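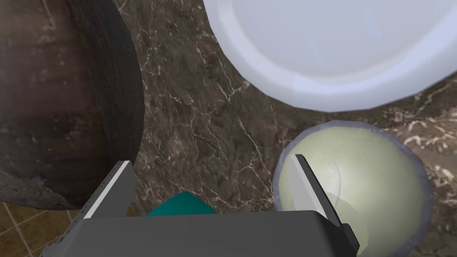 Simulated kitchen worktop with an open gripper, a white plate and a pale green bowl, from the Welline tests.

Can a machine clear the worktop yet? Welline has 1232 attempts to go on

Lerna, November

Clearing up after a meal is a job most of us do half asleep. For a machine it is still a proper challenge, and the first results from Welline, the household chores project run by Pustix and the Bielecka workshop, show how far things have come and how much fun is left to be had.

The team set its software 1232 clearing jobs in simulated kitchens, all with ordinary crockery on ordinary surfaces. It finished 568 of them without help. That's a little under half, and we are delighted! A year ago the same software managed almost 80.

Bowls went best. Plates are harder, as a wide flat rim lying close to a worktop gives two fingers very little to get hold of, and patterned stone can make it tricky to judge where an edge begins. Stacking is the weakest skill by a long way, and washing up has not been tried at all.

So would we let it loose in a real kitchen? Not yet, and certainly not with the good china. A person would still do the whole lot faster. But the mistakes are getting more interesting, and the next round of 4000 jobs will add cutlery, cupboards and wiping down.

Results from that round will be published in spring. Schools and repair workshops in Lerna that would like to suggest a chore can write to the Welline desk at Pustix.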